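短編の映画祭応募、プレミア規定と字幕について教えてください

個人で短編映画を作っています。去年仕上げた18分の作品を海外の映画祭に出そうと思い、Gastport短編映画祭とOvach国際映画祭の二つに絞りました。どちらも締切は5月です。

迷っているのは次の点です。

Gastportの要項に「国内プレミアを優先する」とあります。この作品は一度だけ、地元の貸しホールで入場無料の上映をしました。定員は188席で、チラシも作って配っています。これは公開済みの扱いになるのでしょうか。

もう一つは字幕です。Ovachは英語字幕の焼き込みが必須、Gastportは字幕ファイルを別に送ってもよいと書いてあります。二種類用意するべきか、焼き込み版だけで両方に出してよいのか分かりません。

出品料はどちらも2,000円相当なので、条件に合わないまま払って終わるのは避けたいです。経験のある方、お願いします。

投稿者:夜勤明けの編集机
2022/12/10

投稿者:こたつと三脚

短編を何本か出してきた者です。

プレミアについては、まず要項の「優先」と「必須」を分けて読んでください。優先であれば、上映歴があっても応募自体は受け付けられるのが普通です。また「国内」がどこの国を指すのかも確認が必要です。海外の映画祭が国内プレミアと書く場合、多くはその映画祭の開催国で初めて上映されるという意味です。日本のホールで一度上映していても、開催国で未上映なら条件を満たします。「世界プレミア」や「インターナショナルプレミア」と書いてあるときは話が変わります。

応募フォームに上映歴の欄があれば、無料上映でも書いてください。チラシを配った上映は検索すると出てくることがあります。後から見つかると、選考に通ったあとで取り消される場合があります。書き方は会場名、年月、「非商業上映、一回」で足ります。

ネット公開は上映より厳しく見られます。動画サイトに全編を置いているなら、応募前に限定公開かパスワード付きに切り替えておくのが無難です。予告編は問題になりません。

字幕は、審査用と上映用を別に考えると整理しやすいです。審査用は焼き込み版を一本作れば両方に使えます。審査員は配信画面で見るので、字幕ファイルの読み込みに失敗するとそのまま字幕なしで見られてしまいます。上映用の素材は選ばれてから求められるので、字幕なしのマスターと字幕ファイルを残しておけば間に合います。

添付資料については、場面写真のほかに美術や小道具の写真を求められることがあります。大きさは長辺2,000ピクセルあれば足りました。一枚ごとに短い説明を付けて送ります。

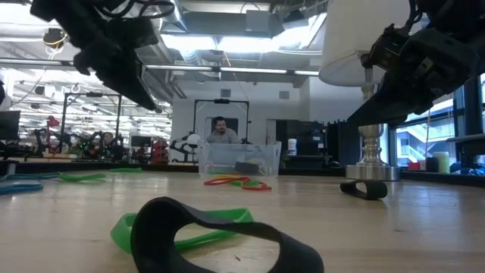 作業台の上の白いランプシェードと輪ゴム

あらすじは英語で短いものと長いものを作っておくと、どの応募先でも使い回せます。監督の言葉も同じです。文字数の上限が空白を含むかどうかで毎回引っかかるので、少し余らせて書いておくとよいです。

投稿者:もぎり経験者

出す順番も考えたほうがいいです。プレミアを気にする映画祭を先に、気にしないほうを後に。同時に出して両方通ったら、日程の早いほうでプレミアが消えます。開催国が違えば国内プレミアは両方で成り立ちますが、要項に「地域プレミア」とあったら近隣国も含まれます。

字幕の翻訳は自分でやらず、一度は英語の分かる人に見てもらってください。機械翻訳のまま出して、主語が全部入れ替わっていた作品を見たことがあります。

早期割引の期限が締切よりだいぶ前にあることも多いです。

投稿者:フィルム缶

自分はFitzgerald短編賞に出して落ちました。応募総数3,068本だったそうです。上映歴は正直に書きましたが、それが原因かどうかは分かりません。落選の連絡に理由は書かれていないので。

あとNosuvellという学生向けの映画祭は出品料が無料でした。学生でなくても出せる部門があったと思いますが、今もあるかは要項を見てください。

投稿者:夜勤明けの編集机(質問した者です)

ありがとうございます。Gastportの要項を読み直したところ、「国内」は開催国のことだと注記がありました。上映歴は書いて応募します。

審査用は焼き込み版一本にまとめます。書き出しの設定で一つ気になっていて、Ovachの要項では審査用ファイルの音声がステレオ指定でした。手元のマスターは5.1chなので、自動で落とさず、ステレオ用に台詞の音量を調整し直してから書き出すつもりです。限定公開への切り替えは今日済ませました。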